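# Can a robot really pick up money?

Be careful when somebody tells you a robot has "learned to tidy up". Ask what it was tidying. Ask who was helping.

Irfan Harahap tests robot hands at a workshop called Riltport. A robot hand is called a **gripper**, and most grippers are much simpler than yours. Irfan is comparing two of them, the Callura and the Gosevura. The Callura's maker says it can do 3,000 grabs before a part wears out. Irfan has written "we'll see" next to that in his notebook.

His test sounds easy. Put folded banknotes on a table, add some clear plastic cups, and get the notes into the cups.

Think about how you would do it. You'd pinch a note with your finger and thumb, and you'd feel the paper. Plain black robot fingers like these can't feel paper the way skin does. If they close a tiny bit too high, they miss. If they push too low, they bump the wood. Cups are awkward in a different way, as a thin one can bend when it is squeezed.

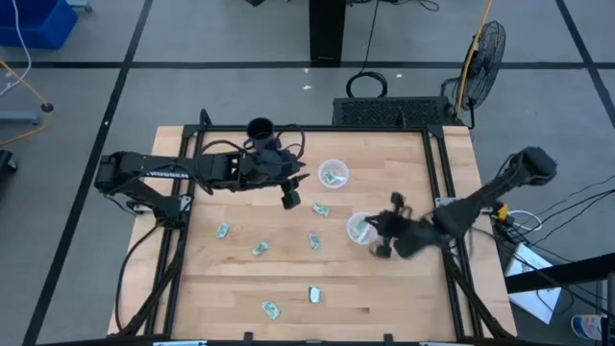 ## Who is doing the thinking?

Films of robot arms often leave something out. A person may be moving them!

Look to the left of the table in the next picture and you'll find a hand holding a black jointed arm. It is called a **leader arm**. When the person bends it, a robot arm copies the bend. Grown-ups call this *teleoperation*, which means working something from a distance, even if the distance is only a step or two.

So if a note goes into a cup this way, the person did the clever bit. The gripper still matters, because a bad one will drop things however good the driver is. But you can't call the robot clever yet.

Irfan wants 300 tries with each gripper before he picks a favourite. He doesn't trust a test with only a handful of goes, and neither should you. Anybody can be lucky for a handful of goes.

Where you look from matters too. A camera close to the gripper sees the fingers very well, but they get in the way, and a note can hide behind one of them.

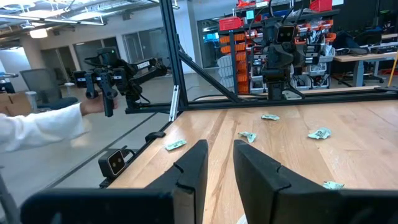
## Questions to ask about any robot film

- Was a person steering?
- How many tries went wrong before the good one?
- Has the film been speeded up?
- Would it still work with a coin, or a wet sock?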